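Storing leftover hookup wire: spool or loose coils?
Posted 25th April by tindetti_bench
5 replies | 2 shares

I'm sorting out the wire drawer and can't settle on a system. Short leftovers get coiled by hand and dropped in trays, one color per tray. Anything long goes back on a spool. The trouble is the middle lengths. Coiled, they spring open. Spooled, they take up a whole spool for very little wire. What do you all do?

kadlec_r
Coil everything and tie it in two places. I stopped respooling in December and haven't missed it.

moltton77
I disagree. Coils get kinks as soon as you pull from the wrong end. Put three short lengths on one spool with tape between them.

kadlec_r
Then you have to unwind two of them to reach the one you want.

moltton77
Only if you put the one you use most at the bottom.

oldreel
Wind the coil around a jar first and it will lie flat. A loose bundle takes up twice the room in a tray and catches on everything. Leave one tray free for the piece you're working with.

tindetti_bench
Tried the jar and it helped. My yellow is now in two trays, one coil neat and one not so neat, with another tray left for whatever I'm cutting. The green is still the problem. It ends up trailing across the work area whichever way I store it.

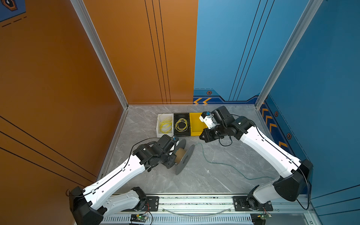 I'm going to try tape on the green next, one turn around the loose end before I put it down. If that leaves residue I'll go back to twist ties.

Comments (2)

tultora_fan: Masking tape comes off clean if you don't leave it on for months.

oldreel: Not in a hot garage it doesn't. Use the ties.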